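Can I sit in on my town council's emergency meeting?

Posted in May by porchlight_reader
3 min read

Hi all, I hope this is the right corner of the site for this. I live in Endham, and our council called an emergency meeting over the water main trouble on the Whitfield side of town. The notice went up on the town website at 3 in the afternoon for a meeting that same evening, and it had one line saying part of it would be "closed." I've been going to regular meetings on and off for years (mostly for zoning, which is duller than it sounds) and I've never run into this before. Can they really do that on such short notice, and am I allowed to show up for the part that isn't closed?

hivholm_harriet

Oh, you should absolutely go! I used to take minutes for a small town board, and emergency meetings came up more than people think. Most states let a council skip the usual notice period when something can't wait, but they normally have to say what the emergency is and stick to that one subject. If they start wandering off into the parking budget, you'd have good reason to write to the clerk.

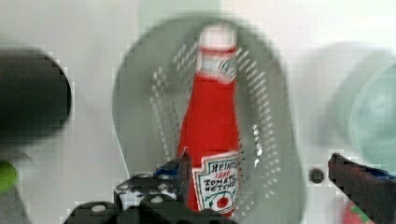
The closed part is a separate matter, usually called an executive session. They can go behind a door for things like legal advice or security details, and in most places they have to announce the general reason first, out loud, while the public is still in the room. Votes are generally supposed to happen in the open afterward. Get there early if you can. Our old room held 70 people, and with a water problem it filled up fast, so I'd bring a sweater and something to read while you wait for them to come back out.

rollomov5

They do whatever they want here. Went to one once and it lasted 5 minutes.

clipboard_and_coffee

Adding to the first reply, ask the clerk for the minutes afterward, even if you do attend. Your state's open meetings law should be on the attorney general's website, so check the notice rules there before you complain to anybody. Mine was a much easier read than I expected, and the clerk was very sweet about helping me find the right page.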